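Project Report: A Personalised Glass Tankard for Small Gift Shops

Background

Our brief was to take one glass gift from first drawing to boxed sample, and to find out whether a small shop could sell it with engraving included. We chose a tankard because most of the shops we visited already stocked decanters and tumblers but had very little with a handle. The working name is the Brasance.

Method

We bought plain blanks from Cilora in two sizes and tested three kinds of lettering on the smaller one. Sandblasting through a vinyl mask gave the cleanest edge. Hand engraving looked better on initials but took far too long for a full name and date. Acid paste was dropped after the first week, as the strength of the frosting varied from one glass to the next.

We then put a short questionnaire to customers of the Yaman gift shop and its mailing list. It went out on 7th March and 1154 people opened it, of whom 442 filled in every question. The questions covered what they would have engraved, who they would buy for, and how long they would wait for delivery.

Results

Most people wanted a name and one line of text. Crests and logos came up mainly from club secretaries ordering prizes. Retirement was the most common occasion, followed by weddings. The larger tankard was preferred in the shop, but the smaller one was preferred by people who had to post it.

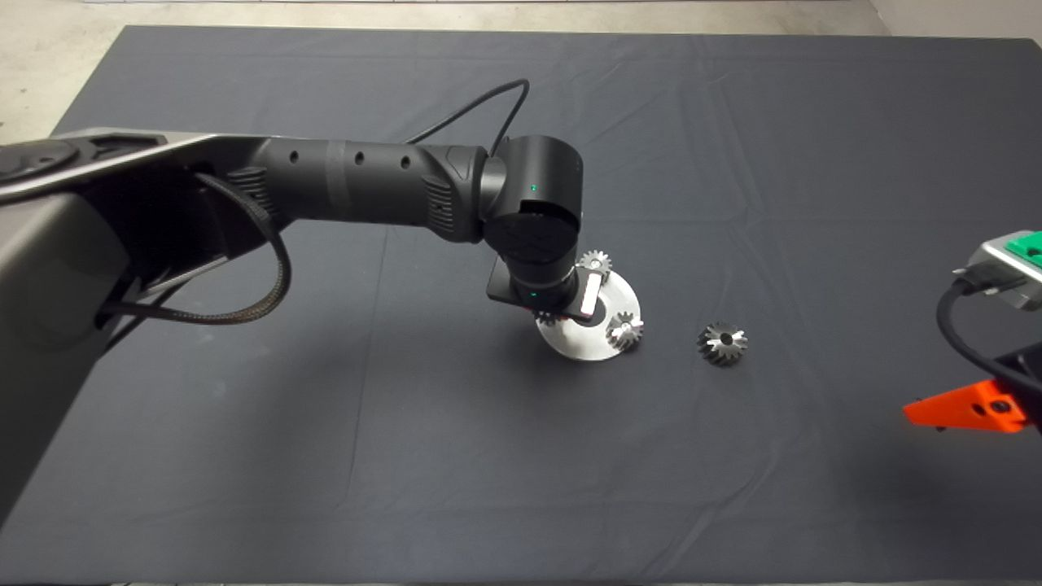
Levente Antal disagreed with our reading of the size question when he saw the draft. In his view people who say they prefer the small one are thinking of the postage, and would take the large one if delivery were included in the price. We did not ask about this and should have done.

Packaging

The first box, a plain white carton from Wirnex, let the handle knock against the side. We added a folded card insert with a slot for the handle. Two tankards were then posted to ourselves and both arrived whole. The insert adds to the packing time, and it has to go in before the tissue.

Problems

The masks lifted at the curve near the base, so lettering had to stay on the upper half of the glass. Long surnames had to be set in a narrower typeface. One customer proof was approved with a spelling mistake, and we now ask for the wording to be typed twice on the order form.

Next stage

A second batch is planned for May, using the larger blank only, with delivery shown as part of the price.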